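Travach manipulation cell, software notebook
Entry: 10 May 2022
Entered by: Merle Cosgrove
Subject: button localization offset and approach planner, right arm

Continued from the previous entry. The open item was the lateral error at the end of the approach phase, which had been put down to the wrist calibration. The calibration was repeated this morning before any other work and the residual did not change in any meaningful way, so the wrist is no longer considered the primary suspect. The old calibration file has been kept alongside the new one until the item is closed.

Perception. The segmentation node (Brelto, current branch) fits an ellipse to the red region and takes its center as the press target. Logged runs from the head camera were replayed through the node, 1,741 images in total, with the arm state overlaid. With the cap unobstructed the fit is stable. Once the hand enters the region the visible part of the cap shrinks, the ellipse is fitted to what remains, and the target moves away from the fingers. The planner then follows the moved target. This accounts for the direction of the error but not yet for all of its size.

A second effect was found in the same replay. The highlight on the cap falls outside the red threshold and is treated as a hole. Filling holes before the fit removes most of the jitter. The fill step has been added behind a parameter, default off, pending review.

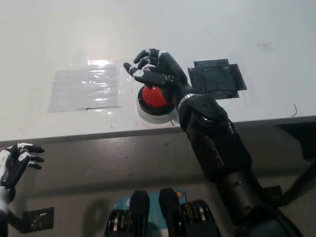
The approach planner takes its hover pose from the last accepted target and holds it until the press is authorized. In the current build the target continues to update during the hold, and this is considered an error in the design. The hold pose was intended to keep the button in view, but with the fingers curled down and the palm directly over the cap, the hand itself becomes the main source of occlusion at the moment when the estimate matters most. The change agreed is to freeze the target on entry to the hover state and to release it only on retreat or timeout. The timeout is set to 400 ms for now. The white base is a better candidate for a secondary check than the cap, and a circle fit on the base should be tried against the dark ring around the red. The contrast there is good and does not depend on the color threshold.

The plastic sheet taped to the left of the button is a separate matter. Its reflections produce false edges in the plane segmentation, and the table normal tilts when they are included. A mask polygon has been added to the cell configuration. Anyone moving the sheet must update the polygon, as there is no automatic check.

Planning. The Rätsep collision model still treats the left hand as a single box. This is conservative, and it rejects right arm paths that are acceptable on inspection. Replacement with per-link capsules is scheduled for August. Until then the box remains and planning failures with code 4 should be logged without investigation.

Tooling. The replay script now writes the target, the hover state and the joint positions to one file. The column order has changed and older plotting notebooks will fail on load. The Brullov viewer reads the new format without modification.

Actions
Freeze target on hover entry, with unit test: M. Cosgrove
Base circle fit, offline only: M. Cosgrove
Review of hole fill parameter: open, no owner
Repeat 25 approaches after the freeze is merged, same start pose, fill off, then the same set with fill on

No change is to be made to the press force limit during this work.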